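Resources > Speaker Notes > Workplace Services

Search the library
Enter keyword

About Talks Guidance Contact

Shared Kitchens in Small Workplaces: Notes for the Speaker

Prepared by Oona Kallio for the Drenance tenants' meeting, 20/06/2025

Please allow five minutes for introductions. Ifor Probert will open on behalf of the building office and will then hand over to the speaker. Printed copies of the revised kitchen policy should be on the seats before the doors open.

Opening remarks. Thank the tenants for returning the survey. The office received 81 replies, and 37 of them raised the shared kitchens without being asked. Most of these comments concerned storage, cleaning, and the morning period when every floor wishes to use the same counter. State clearly that the policy was revised in response to them.

Slide 2. Who is responsible. Under the former arrangement, each tenant cleaned the kitchen in turn for one week. Turns were missed whenever a tenant moved out. From October, daily cleaning will be included in the service charge and carried out by Undico. Tenants remain responsible for their own dishes and for anything they place in the refrigerator. Pause here and invite questions on the service charge. If a question concerns an individual lease, refer it to Mr. Probert after the meeting.

Slide 3. Food storage. Every item left in the refrigerator must carry a company name and a date. Unlabeled items will be removed at the end of each week. Dry goods may be kept in the assigned cupboard only. The second-floor cupboards have been reassigned following the departure of Prarnix, and the new plan is posted beside the elevator.
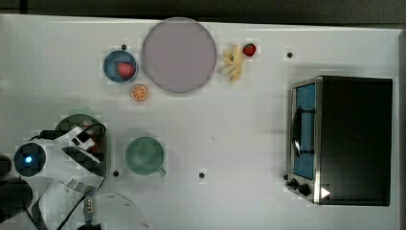
Slide 4. Counter space and small appliances. The policy permits one small heating appliance on each counter, to be supplied and tested by the building office. Tenants may not bring their own. A simple breakfast takes up more surface than people expect: a large plate, a small bowl for a strawberry, an orange slice and a peeled banana already claim a good share of the table before the toaster oven at the right is considered. Ask tenants to prepare food in one place and eat it in another, so that the next person may begin. The Yousafzai Room is open for this purpose until ten each morning.

Slide 5. Electrical load. Read the figures slowly. Each counter outlet is limited to 1000 watts while the hot water unit is heating. Appliances must be switched off at the wall after use, and extension cords are not allowed in any kitchen.

Slide 6. Reporting a fault. Faults should be reported to the building office on extension 666. Callers should give the floor, the appliance, and the time at which the fault was noticed. Notes taped to the appliance are not treated as reports.

Closing. Remind tenants that written comments on the draft will be accepted at the front desk. Return the microphone to Mr. Probert for the item on bicycle parking.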